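Home Current Issue Archive For Authors Search

3. Materials and workspace

3.1 The table

All sorting was done at a single table in the Heswood room. Table is a plain one, covered over in white before each block so that small stuff can be found again. We tried working on the bare top first and lost pieces by color - anything tan or brown just went missing to the eye. White was better. Pale items are still a bit of a problem, see 3.4.

The background is kept dark and the light comes mostly onto the middle of the table. Corners are dimmer. Participants were told they could move the lamp and very few did.

3.2 The drawers

Small-item storage is the part of household tidying that gets the least attention in the literature we went through. Most of the work is on closets, kitchens, paper. But the desk drawer is where things pile up, and people in our interviews kept coming back to it without being asked. Clips, erasers, spare keys, dead pens. Sem Verbeke, who did the first round of interviews, coded 80 mentions of "the little drawer" or something close to it.

So we went with a desktop organizer with see-through drawers, placed toward the back of the table, and items put down in front of it. The see-through part matters. In the earlier Tramano pilot the drawers were opaque and people opened the same one over and over to check what they had put in it, which added time and annoyed them. 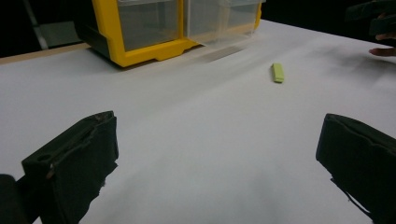

Vol. 2, p. 2552

Figure 1. Yellow organizer with clear drawers, one light-green item set out in front of it.

Drawers are unlabeled at the start. Participants could name them out loud if they wanted and we wrote the name down. Common names were "clips", "writing", "misc". Almost everyone ended up with a misc. We did not discourage this although De Haan argues that a misc drawer is only a delayed decision. Our view is softer - a delayed decision is fine if you can see it through the front.

3.3 Procedure

One item at a time. Item goes on the table, participant says where it should live, item is put away, next. No time limit was given but blocks were stopped at 90 minutes. Talking was allowed. Changing your mind was allowed too, and each change got a tick mark on the sheet.

We had planned to let people tip out a whole drawer and sort from the heap. Dropped this after the pilot. With a heap people make piles first and the piles become the categories, so you learn about the heap and not much about the person. Single items are slower but the reasons come out more clearly.

3.4 Items

The set is ordinary desk stuff, bought new or brought from home by the authors. Nothing of value. Clips turned out to be the most talked about item by far, which we did not expect at all. They are slim and light, a closed one does not look like much from a distance, and several people took the green one for an eraser or a bit of chalk untill they had it closer.
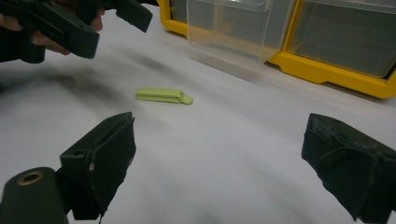 Liesbeth Leemans

The clip in question is lime green, flat along the top, with a thin darker seam along the side where the two arms meet and a short tab at one end. Up close it is plainly a clip. From the chair it was less plain, and this changed where it went. People who misread it sent it to "writing" and then had to take it back out. We kept these as valid trials and marked them separately.

Color was the other thing. Some participants wanted to sort by color before use, so the green clip would go with anything else green, and the yellow frame of the organizer seems to have pulled in a few yellow items as well. Could be chance. The follow-up under the Ultar name will use a plain gray organizer and the same clips, planned for April if the room is free.

3.5 Coding

Each placement was coded for stated reason: use, size, color, habit, none given. Where a person gave two reasons we took the frist one. Disagreements between coders were talked through at the table with the item in hand, as this was quicker than going back to the notes.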